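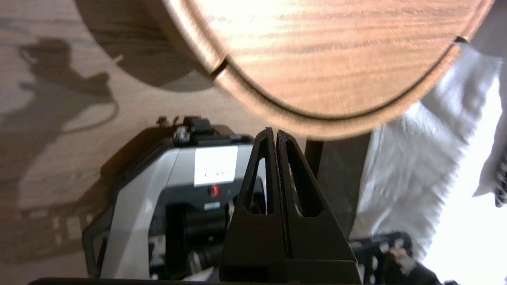

*Figure 4.1. Wood grain along a curved rim. Notice how the color deepens toward the rounded edge.*

## Chapter 4: Reading the Grain

Before you pick up a single tool in this chapter, I would like you to go and find something made of wood and spend a little while with it. A stair rail will do, or a bread board, or the seat of an old chair. Run your thumb along it one way, then the other. Tip it toward a window and see how the color changes as the light slides over the streaks!

Those streaks are the record of a living thing. A tree lays down new wood just under its bark, quickly in spring and more slowly as summer goes on, and the difference between the two is what we see as rings at the end of a log and as lines along a board. The big oak that came down behind the old mill in Indville had nearly 200 rings, and a class of mine once spent a whole happy morning with pins and a magnifying glass, finding the dry years – there was a run of 11 very narrow ones – and arguing over where they began.

Grain matters to the woodworker for plainer reasons too. Wood splits easily along its fibers and stubbornly across them. It swells and shrinks with the weather, far more across the grain than along it, so a tabletop that fits snugly in May may be a nuisance by January.

In Section 4.1 we look at how boards are sawn from the log. Section 4.2 takes up curved work, where the grain meets the edge at a different angle all the way around and a careless cut will tear. Keep your board from Chapter 2 close by, please, as we will be planing it again.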